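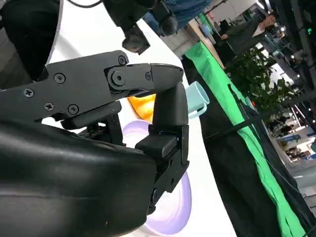

Play-props room, Cudeven Narnley: walk-round checklist with comments

Home Rooms Checklists Stores Contact

Filled in by Harriet Pennington, 2/23/21
Mark each line OK / ACTION / N/A. Comments can be short, mine are.

1. TABLE AND TABLEWARE

1.1 Table top clean, no sticky patches – OK. Wiped down before I started. White shows everything so keep the spray on the shelf by the door, not under the sink where it was.

1.2 Table stable, feet level – ACTION. Slight rock at the window end. Folded card under it at the moment. Needs a proper foot, I've asked Stores twice.

1.3 Cups and plates, no chips, cracks or rough rims – OK. Light blue cup checked round the rim and handle with a thumb. Lavender plate same. Please do this by hand every time, you won't see a hairline under those lights.

1.4 Tableware kept back from the edge – ACTION. Things get left wherever they were last used. Back to the middle of the table when the session ends pls.

1.5 Colour sets complete against the Rirholm list – ACTION. List is out of date, it still has the old yellow beaker on it. Will retype.

1.6 Small parts (anything under the choke gauge) boxed and lidded – OK. Gauge is missing its string again.

2. SOFT TOYS

2.1 Seams sound, no stuffing showing – OK for everything on the open shelf. One rabbit withdrawn, ear seam going. In the mending bag.

2.2 Eyes, noses, buttons pulled and firm – OK

2.3 Sewn-in label present and readable – ACTION. Several of the Gachanja ones have had labels snipped off. I know they itch. Leave them on, we can't look up washing instructions without them.

2.4 Washed within the last 20 uses – ACTION. Tally sheet hasn't been filled in since I don't know when so can't say. Treat all as due. Cool wash, net bag, dry flat.

2.5 Stored off the floor – OK

3. BACKDROPS, DRAPES AND LEADS

3.1 Fire-retardant tag on every cloth and drape – ACTION. Black drape tag found and in date. Green cloth, could not find one, may be in the hem. Certificate needed from the supplier or the cloth gets re-sprayed.

3.2 Clips and poles secure – OK. Tugged all of them. One clip with a weak spring swapped out.

3.3 Cloths clear of lamps and heaters – OK. Heater was off and unplugged when I went in, nice to see. 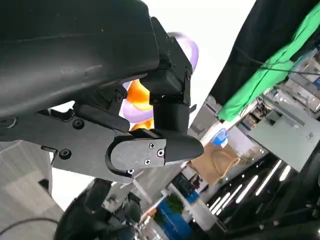

3.4 Leads tidy and not under strain – ACTION. Biggest item on the sheet for me. Leads go round the edge of the room in the clips, taped where they cross a doorway, and they don't get laid over fabric. Currently there are thin black ones running across the green cloth, which is badly creased as well, so it's easy to miss a lead lying in a fold. Re-route before next session. Steam the cloth while it's clear, then rehang. If you need a longer lead ask, there is a 7 m one in the cupboard nobody's signed for.

3.5 Plugs, sockets and adaptors undamaged – OK. No block plugged into another block this time.

3.6 Test labels on plug-in items in date – ACTION. Steamer label has peeled off. Don't use until retested, borrow the one from upstairs.

4. ROOM GENERALLY

4.1 Exit route clear – OK. Bin moved, it was half across the door.

4.2 Lighting, no flicker, no dead tubes – OK. Very bright at ceiling level, turn down if you get headaches, dimmer is behind the door.

4.3 First aid box stocked – ACTION. Plasters almost gone. Eyewash fine.

4.4 Extinguisher in place, pin and seal intact – OK

4.5 Sign-in sheet up to date – ACTION. Two intials I can't read. Names in full.

TO DO, in this order
- leads off the green cloth (3.4)
- fire tag or certificate for same (3.1)
- steamer retest (3.6)
- toy wash (2.4)
- table foot (1.2)
- plasters (4.3)
- new Rirholm list (1.5) – me

Next walk-round first week of the month. If something gets fixed before then write it next to the line and initial it, don't rub out my comment. Copy of this is on the back of teh door.

H. Pennington

7 comments | Share

Recent checklists
Kitchen corner, weekly
Dressing-up rail and mirrors
Soft toy washing, how to
Stores cupboard, ladder and steps
Narnley building: fire door round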